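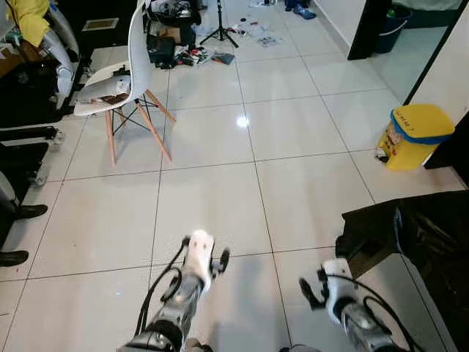

Main room, floor side. Molded chair with the flat brown item still on the seat, sorting pile behind.

05/04/2020 – clearing the main room, floor and seating

Purpose of the session: get everything that is not furniture off the tile so the floor can be inspected and the chair trial can restart on a known surface. Osvaldo Bortolotti has asked for this twice, and he is right that the last set of notes on chair creep is worthless with bags lying all over the test area.

Floor. Glossy white tile, large squares, thin gray grout. Glare from the ceiling light is strong enough that dust does not show when you look straight down. Inspect from low down and from the side, lights on, then again with lights off and a hand lamp. Grout lines are used as the position reference from now on. Do not put tape on the tile. The adhesive from the August layout took longer to remove than the layout took to mark.

Chair. White molded seat, light wooden legs, black metal cross braces. Entered in the furniture log as item 272. The supplier sheet from Hostby lists the shell and the leg set as separate parts, so order them separately if either fails. Checks done with the chair turned over on a folded blanket:
– brace screws: 2 slightly under torque, corrected, paint mark added
– shell to brace joint: no play by hand
– leg ends: one glide worn more than the others, left in place for now
– finish on legs: minor scuffing low down, cosmetic

With the chair upright again, rocked it corner to corner. A small tick from the side with the worn glide, gone when the chair is turned a quarter. That points to the tile and not the chair. One tile edge is probably proud of its neighbor. Evaristo Leone has the straightedge; ask for it Monday.

Glides. Three candidate types in the drawer: the hard ones that came with the chair, felt from Ashworth, and the soft clear ones from Zunum. Felt is quiet but picks up grit, and on polished tile the grit is what does the damage. Soft clear type grips well but left a faint ring on the sample tile after 5 days under load. Ring came off with warm water and a plain cloth. No solvent needed. I would still not fit them anywhere a chair stays put over a weekend.

Sorting. Black bag or case, brown cardboard box and the clothes pile all went through the same routine:
1. Clothes out first, shaken, folded by owner where known. Unknowns into the lost property bin with the date on a slip.
2. Box opened, contents listed on the lid, box moved to the shelf. Flatten it when it is empty; we have enough cardboard.
3. Bag moved as is. Contents not checked, owner to do that.
4. Black tripod stand: legs folded, stored upright by the wall. Splayed legs on this floor are a trip hazard and the feet need the same grit check as the chair.

The red and white things in the pile got mixed with dark laundry at some point before this. Keep them separate for the wash, 30 degrees, no tumble drying until someone reads the labels.

Flat brown item on the seat: moved to the desk tray for whoever is missing it. Seats are not storage. This has been written here before.

Mopping. Dry microfiber pass first, toward the door, then damp with Clolline at half the strength on our old card. Full strength leaves a film on the polish that shows up as smears under the ceiling light and changes how the glides behave. Rinse water changed once, halfway. Floor left to dry with the fan off, as the fan only moves lint back onto it. Outdoor shoes come off at the door or get wiped. Black soles leave marks on this tile that need a separate pass with the eraser pad.

Also noted the small beige patch on the floor near the far end, which the room plan labels as a vent and Evaristo calls a mat. Did not lift it. Needs checking before the plan is reissued, along with the clearance around it.

Open items:
– straightedge on the suspect tile, then shim or relocate the test position
– replace the worn glide, hard type, keep the old one in a labeled bag
– repeat the rocking check on at least two other positions
– Osvaldo to confirm whether the trial uses an empty chair or the loaded one. His last two messages disagree.
– reorder microfiber covers, last clean one is on the mop now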